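Why Does a Cut Stop Bleeding?

Last September I fell off my bike outside the library in Votcombe. I wasn't even going fast! I was trying to wave at a dog, and my front wheel met the curb, and down I went. By the time I'd limped home there was a dark, sticky patch on my knee, and the bleeding had stopped all by itself.

I've been wondering about that knee ever since. Who told it to stop? I certainly didn't. I was too busy feeling sorry for myself. So I went and read a big pile of books, and now I get to tell you what I found out.

First, the leak

Your blood travels around your body in tubes called blood vessels. Some are as wide as a garden hose (the biggest one, near your heart, is nearly that wide in a grown-up) and some are thinner than a hair. The thin ones are called capillaries, and you have them almost everywhere, including just under your skin. When you scrape your knee, it's mostly those little ones that get torn.

The first thing a torn vessel does is squeeze. It has tiny muscles in its walls, or its bigger neighbors do, and they tighten up so less blood can get through. Think of pinching a drinking straw. You can still get a bit of juice through it, but you have to work for it.

Then, the sticky crowd

Floating in your blood are teeny bits called platelets. They're shaped a little like plates, which is how they got their name, and most of the time they just drift along doing nothing much. But when they bump into a torn edge, they change! They go from smooth to spiky, and they get sticky, and they grab on to the tear and to each other. They also give off chemicals that call more platelets over. Soon there's a plug in the hole.

A plug made of platelets is pretty soft, though. It needs something to hold it together, and that something is a stringy stuff called fibrin. Your blood carries the ingredients for it all the time, and when there's a tear they join up into long threads. The threads make a net over the plug, and red blood cells get tangled in it like leaves in a soccer goal. Now you've got a clot. When a clot on your skin dries out, we call it a scab.

When a cut needs help

A scrape is wide but shallow, so your body can manage it. A deep cut is harder. The two sides can gape open, and new skin has a long way to go to get across. That's when a doctor or nurse might use stitches, also called sutures, to hold the sides close together while the body gets on with the mending.
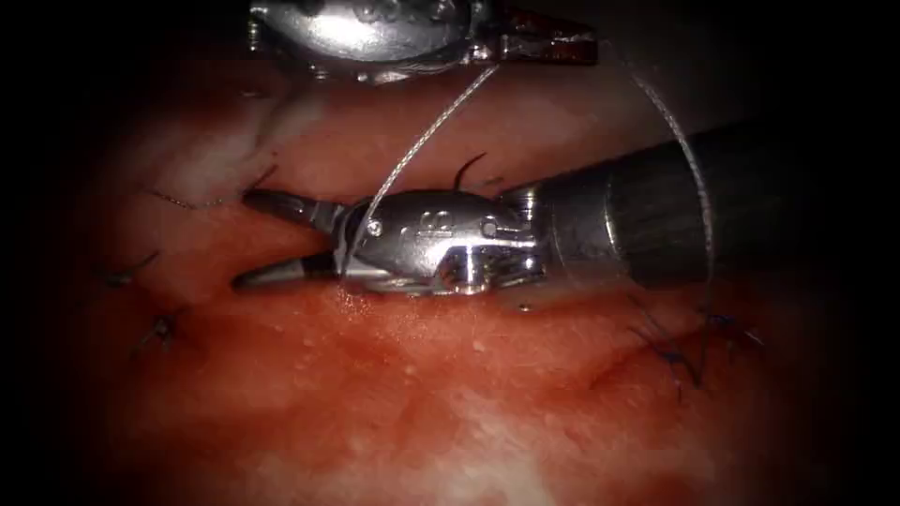
Ona Org

Stitching is a very old idea. People long ago closed wounds with thread made from plants, or silk, or even strips of animal gut. Today there are lots of kinds of thread. Some are one smooth strand, and some are braided out of finer ones, the way you might braid hair. Some have to be taken out once the cut has healed, and others slowly break down inside the body until they're gone, so they can be used in places a nurse could never reach afterward.

My cousin has 6 stitches in her chin from a swimming pool step, and she's extremely proud of them. She makes everybody look.

The cleanup team

Back to my knee. Under the scab, things got busy. White blood cells turned up to eat germs and bits of dirt (yes, eat -- they wrap themselves around a germ and digest it). That's part of the reason a fresh cut can look pink and puffy and feel warm. Extra blood is being sent there, and it brings the cleanup team along with it.

Next come the builders. Cells called fibroblasts make a stretchy, strong material called collagen, which fills in the gap. New capillaries grow into it. At the same time, skin cells from the edges creep in toward the middle, underneath the scab, until they meet. Once they've met, the scab isn't needed and it falls off.

Please don't pick it!

I know. I KNOW. But if you pull a scab off early you can rip away the new skin growing under it, and then the whole job has to start again. I did this twice with my bike knee and I now have a shiny little scar the shape of a bean.

A scar is collagen too, only it's been laid down in a hurry. The fibers mostly line up in one direction, where normal skin has them woven every which way. Hair doesn't usually grow on a scar, either. Have a look at one of yours and see.

What to do with a small cut

Tell a grown-up. Wash your hands, then rinse the cut under clean running water. Press on it with a clean cloth until it stops bleeding, and put a bandage on. If it's deep, or very dirty, or it keeps on bleeding while you press, a grown-up should get a doctor or nurse to check it.

And if you're on a bike, wave at the dog after you've stopped.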